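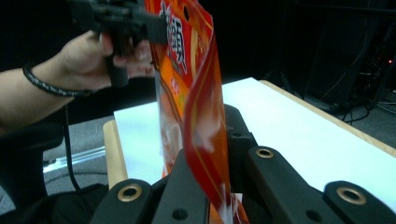
2 min read

Search notebook

Last updated Sun 1 August

Line survey, Droldale section. Long day, writing this up before I forget it.

Started at the Perrin substation end. Tower pegs all there except the two by the stream crossing, both gone. Plowed out I think, no stakes, no paint. Reset them from the control points and they came in fine, 11 mm off the old coordinates on the worse one. Good enough for footings, but Didier C. wants it in the log so it's in the log.

Chainage at last peg: 3,442 m. The grant drawings say the section ends short of that. Somebody is using the old alignment, before the bend was moved off the school land. Need to find out which sheet the ministry signed. If it's the old one the compensation list is wrong too, and that is a bigger problem than my pegs.

Access road – culvert at the bottom still not started. Firnatlow's crew say they can't pour until the funding agency releases the second payment, and the agency says the ratification papers have to come through first. Same answer as last month. Meanwhile the truck can't get past the ford with the conductor drums. Asked whether we could bring the drums in from the Uster side. Didier Delaunay doubts the bridge there, wants a load check. Fair.

Met landowners at the gate, four families. Mostly asking when the power gets switched on, and whether the road gets blacktop or just gravel. Told them gravel for now, couldn't give a date for the power. One man had a letter offering payment for a 100 m strip. Our easement is a lot narrower then that. Copied the letter by hand, need to send it to the land office.

Soil: pit 2 wet at the bottom, gray clay, smells. Pit 3 dry, gravelly, no worries. Want a deeper pit next to 2 before anyone settles on the footing type.

To do
– sheet numbers from ministry, old or new alignment
– load check, Uster bridge (Delaunay)
– letter to land office
– more stakes, adn orange paint
– ask Chauvin if the September outage at Perrin is still on, we need it for the tie-in

Level battery is charging. Field book 2 is in the truck door.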